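March, entry opened 9.40

**Seal strength of retail sauce pouches, Retel film, second series**

The purpose of this series is to establish whether the change of inner layer supplied by Retel affects the force needed to open a filled pouch. The first series, recorded in the previous notebook, was carried out on the older film only and should be read alongside this entry.

Pouches were received from the Drikstead packing line in two cartons and stored flat overnight at room temperature. Carton 838 holds the new film, carton 732 the old. The lettering on the outer label of 732 is smudged, and the number was confirmed by telephone before any pouch was taken out.

Strips of 15 mm width were cut across the end seal, with the sauce drained and the inner face wiped and left to dry. Strips cut from the corners were rejected, as in the first series. The Amus cutter is pulling slightly to the left again. Colleagues using it this month are asked to check the width at both ends of the strip.

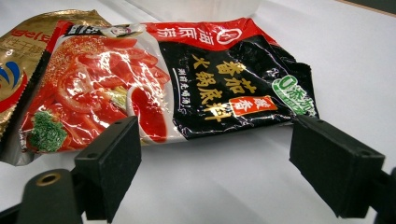
The pull tester was zeroed before each carton and again after the midday break. Most strips from 838 peeled cleanly along the seal. A small number tore in the film just beside it, and these have been entered separately in the results sheet under "film failure". They are not to be averaged with the others until the method has been agreed.

Strip 103 slipped in the upper jaw and the reading has been struck out. The rubber facing on that jaw is worn smooth at one side. A replacement has been requested from Akl, with no delivery date given as yet.

Carton 732 was begun at 14.20 and is not complete. The early readings are lower than those in the first series — possibly an effect of storage, as these pouches are older than the ones used then. No conclusion is to be drawn from them at this stage.

Outstanding:

- finish carton 732
- repeat strip 103 once the jaw has been refaced
- ask Drikstead for the sealing temperature and dwell time for both cartons
- return the steel rule to the drawer under bench two

Entry closed 16.50. Drained sauce disposed of in the food waste bin, and the bench wiped down.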